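The Night Shift at Skullham

Loan Tăng took the job at the cold store because it was close to her mother's flat and paid every week. It was at Skullham, behind the fish market, and it held meat, peas and ice cream for half the shops on the coast. She worked from ten at night until six. There was one other person on the shift, a man called Cayetano Rivas, who had been there so long that his coat had worn through at both elbows and been patched with tape.

He showed her round on the first night. He didn't talk much. He told her which doors stuck and which kettle was safe, and he gave her a pair of gloves that had belonged to the last girl.

"What happened to her?" Loan said.

"She got married. She lives in Terkska now."

The work was simple. Every hour one of them walked the corridor, read the numbers off the panels and wrote them in the book. If a number was wrong they rang Shengli Lu, who would be asleep and would be cross. Then they went back to the office and sat by the heater.

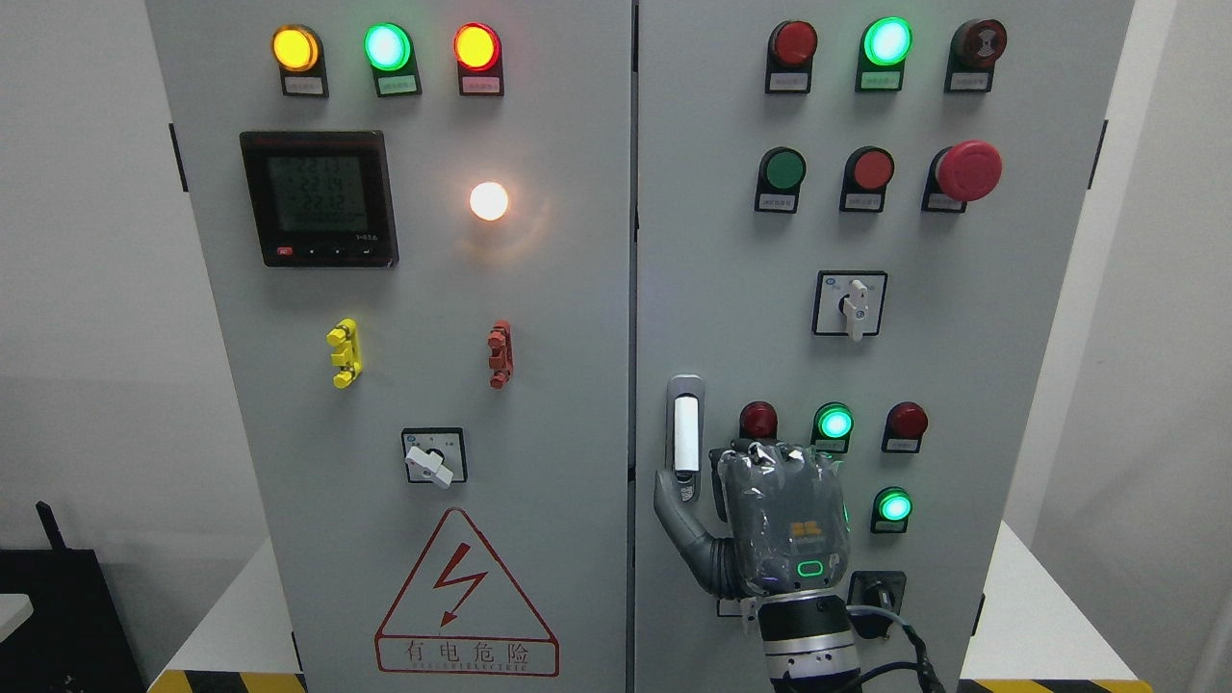 In March her mother fell on the stairs and broke her wrist. Loan started coming to work straight from the hospital, with her mother's nightdress in a carrier bag to be washed. Cayetano saw the bag and asked no questions. The next night there was soup in a flask on her side of the desk. It was too salty and she drank all of it.

"My wife made it," he said.

She knew his wife was dead. Shengli had told her, the week she started, so that she wouldn't say the wrong thing. She rinsed the flask and put it back beside his coat.

The soup came every night after that. It was leek, then barley, then something with beans. Once it was burnt, and he watched her while she ate it.

"She had a bad day with it," he said.

"It's fine," said Loan. "Tell her thank you."

Her mother came home with her arm in plaster and complained about everything. The neighbour, Diệp Đinh, sat with her in the evenings and they watched the quiz programmes with the sound up. Loan slept from seven until one with a pillow over her head. On her night off she made a pot of her own, pork and cabbage, the way her grandmother had done it, and took a jar of it to work wrapped in a tea towel.

"For your wife," she said. "To say thank you."

Cayetano held the jar. He turned it round and looked at the lid. Then he put it on the windowsill, where it was cool, and went out to do the midnight round, though it was her turn. He was gone for longer than the round took. When he came back he wrote the figures in the book in his small square hand and sat down.

"She was called Rosa," he said.

"I didn't know that."

"She couldn't cook at all. Her sister did our wedding. There were 40 people and Rosa wasn't let near the kitchen." He rubbed his knees. "I found a book in the library. I'm on page 30."

"Is the bean one in it?"

"The bean one I made up."

The heater clicked. A lorry was backing up to the market, early, and a man was shouting at it to come left. Loan fetched two mugs from the shelf, since there were no bowls, and Cayetano unscrewed the jar. They ate it cold, with the spoons they used for the sugar.

"Too much pepper," he said, when he had got to the bottom.

"My mother says that."

He took a pencil out of the drawer and turned to the back of the logbook, where the pages were blank.

"Go on, then," he said. "What goes in first?"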